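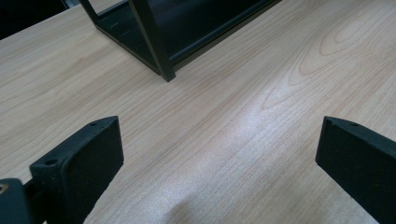

# The slow business of cutting veneer

Veneer is sold by the square metre and bought by the log. Most of the difficulty in the trade sits between those two facts. A log is a tapered cylinder with defects that cannot be seen from outside, and the buyer has to put a price on it standing in a yard, usually in winter, with a torch and a tape.

At Lamden, where the slicing mill handles pale hardwoods for the furniture and door trades, the buying season runs from December until the sap rises. Logs felled later than that are more prone to grey stain, and a stained log drops out of the top grade whatever its diameter. Last season the mill took in 654 logs. Of these, 56 were rejected at the first cut and sold on for sawn timber.

The rest went into the vats. Steaming softens the wood so that the knife severs the fibres cleanly. Time in the vat depends on species and diameter, and the schedule is kept on a card clipped to each door. If the core is too cold the sheet checks on its loose face. If it is too hot the surface turns woolly and sands badly.

## Slicing and figure

The method of cutting decides the pattern. Rotary peeling turns the log against a fixed knife and gives a wide sheet with a broad, wandering figure. Quarter slicing meets the growth rings close to a right angle and gives straight lines. Flat slicing runs parallel to a line through the centre of the log, and produces the nested arches that the trade calls cathedral or crown.

Crown figure goes in and out of fashion. Maite Zabala, who grades at Lamden, was taught to put the best crown leaves aside for boardroom tables. In the following decade architects wanted quartered stock only, and the same leaves went to the backs of wardrobes. Orders for crown have since recovered, chiefly in blond woods. 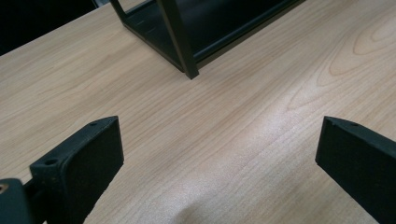 Leaves come off the slicer in sequence and must stay in sequence. A stack cut from one section of log is called a flitch, and its value depends on each leaf nearly matching the one below it. One leaf out of order will show in a book-matched panel as a step in the pattern. The mill's largest flitch last year held 379 leaves, all sold to Clollmont, a panel maker that presses them to board for doors.

Drying follows at once. The aim is a moisture content low enough to prevent mould and high enough to keep the leaf flexible. The mill runs a Kodora belt dryer, which replaced a roller machine that tended to split the ends of wide leaves. End splits are taped by hand before clipping.

## What the buyer sees

Grading is done on a lit bench, leaf by leaf at first and then by sampling. Zabala marks pin knots, mineral streak and colour shift in chalk. Her sheets go to the buyer with the samples, normally the top, middle and bottom leaf of each flitch.

Sitompul, a table manufacturer, ordered 2,656 square metres on this basis in the spring. It asked for random matching, in which leaves from several flitches are mixed on purpose. The yield is better and a damaged top can be replaced without hunting for its neighbour. Book matching remains the dearer specification, and lead times for it currently run to the end of the year.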